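April, start of the week on Hiltden ep 3. In at 7:40, bay B, coffee machine dead again.

Where we left it: picture cut is 128 minutes. Needs to be 44. Network wants a first look before the long weekend. Music is all temp. The host voiceover is me reading into the laptop, so everyone please ignore the voice.

For whoever picks this up cold: Hiltden is the one where six couples run a failing seaside hotel for a month and the guests vote. Ep 3 is the wedding party ep. Ep 2 is locked except for the credits.

**Morning**

Watched the whole assembly straight through, no stopping. Notes as typed:

- Opening is nine minutes before anybody has a problem. Way too long. Start on the double-booked ballroom.
- Kitchen fight is great. Kitchen fight happens twice. Pick one.
- Laundry storyline goes nowhere. I like it a lot. Probably dead.
- Groom's uncle is the best thing in the episode and we have signed paper on him (checked, it's in the blue folder).
- The vote. We explain the vote four times. Ep 1 did it in one line with a graphic. Do that.
- Drone shot of the pier. Drone shot of the pier. Drone shot of the pier.

Pulled the laundry story onto its own timeline, labeled LAUNDRY_KEEP. Do not delete. If the network asks for a web extra it's already cut.

Lifted the second kitchen fight. Problem: the apology at the end of the ep is for the second one, not the first. Couple 4 says "about the eggs" and the eggs are only in fight two. Options are use fight two and lose the better insults, or find an apology without eggs. Going through the interview transcripts for a clean "I'm sorry."

11:15. Found one. It's from the arrival day and she's apologizing for stepping on a suitcase. Wrong shirt, so could only be used under a wide shot. Also it's kind of a lie. Talked it over with story, we both feel bad about it. Not using it. Fight two stays, fight one goes, insults go to the reel.

Down to 91 minutes by lunch.

**Sound**

The Vasiliu room is ours 1 to 4. Brought the ballroom reel over on the drive since the server is crawling.

Ballroom is bad. Lav on the bride's mother was rubbing on a brooch the entire speech. Tried the usual noise pass and it took the brooch down but made her sound like she's talking through a cup. Backed it off to half. Better. The boom track from the far side has the air handler in it but her voice is nice, so ended up blending: boom for the first part of the speech, lav once the band stops. There's a jump at the join. Covered it with applause from later in the night.

Note to self, applause from the vote sounds different from applause in the ballroom. Carpet vs. wood floor. You can hear it. Used the ballroom only.

Dialog levels on interviews are all over the place again. Whoever set up the second interview spot (the one by the staircase) had it up against the ice machine. 1,000 Hz whine on every single bite, notched it out and saved the setting as STAIRS_NOTCH in the shared presets. Use it for eps 4 and 5 too, same spot.

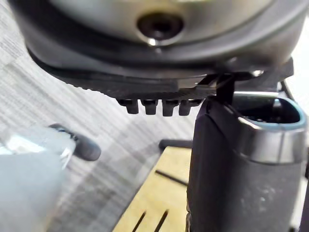
*Housing underside. Four short pegs in a row, recessed screw on the disc above.*

Back in bay B at 4:20. Render from before lunch had failed at some point in the afternoon with no error, just a gray bar. Restarted it with the graphics turned off and it went through. So it's the graphics. My bet is the scoreboard template, it was built at the wrong frame rate for ep 1 and we've been copying it forward ever since. Asked graphics for a fresh one.

**Vote section**

This is the part I keep getting wrong so writing it out.

Order as shot: couples line up, host talks, guests come in, host talks, envelopes, host talks, reaction, reaction, reaction, break, result.

Order as tried today:

1. Guests already in. Host gets one line. Envelopes. Flat, no nerves in it.
2. Start on the envelope in her hand, go back to the ballroom disaster, come forward. Confusing. Felt like a trailer.
3. Couples line up in silence, hold it, no music. Uncle coughs. Host gets one line. Envelopes.

Three works. It's the cough. Whole room is looking at him and then they all remember to look scared. Left it with no music up to the break and then one low note. Temp note is from the Nistenel library, the free tier, so it has to be replaced before anything goes out of the building. Put a red marker on it. PLEASE don't let that one slip thru like the jingle in ep 1.

The hold before the cough is long. Somebody upstairs will ask for it to be shorter. I'd fight for it. Try it on a person who hasn't seen it before cutting it down.

**Legal / boring**

- Fluvonside town sign is readable in the bus arrival. We're cleared for the town but not for the ad underneath the sign. Blur or crop. Crop is cheaper, tried a small push in and the ad's gone by the time the bus door opens.
- Band plays a real song for a bit at the first dance. Not cleared. Switching to the part where they tune up, works better for the joke anyway.
- Kid in the pool background has no release. Used the other angle.
- Guest in the green hat, need to check the list, I don't see the paper. Asked production, no anwser yet.

**Where it stands, 7:05 pm**

62 minutes. Still 18 over. It's a real episode now though, you can follow who is mad at who.

Next cuts, in the order I'd make them:

Check-in montage down to 30 seconds. It's charming but it's all the same joke, people and luggage.

Couple 2 and the broken elevator. Either it pays off or it goes. Right now there's a setup and then the elevator is just fine later and no one mentions it. Look for footage of the repair, log says camera C but the card for that afternoon is labeled wrong, try the one marked "breakfast."

Host walk-and-talk on the beach. Wind all over it. Lose it, put the info in VO.

Seating chart argument, trim the middle. Keep "that is not a table, that is a threat."

Then run it top to bottom again before touching the vote. I always end up trimming the vote to make room and the vote's the only bit that's finished.

Drives: A is full. B has the current project. Backup started at 6:50, leave bay B on overnight. If the fan's loud it's fine, it did that all of ep 2.

Need scoreboard template, green hat release, real music for the low note, someone to re-record the VO who isn't me, AA batteries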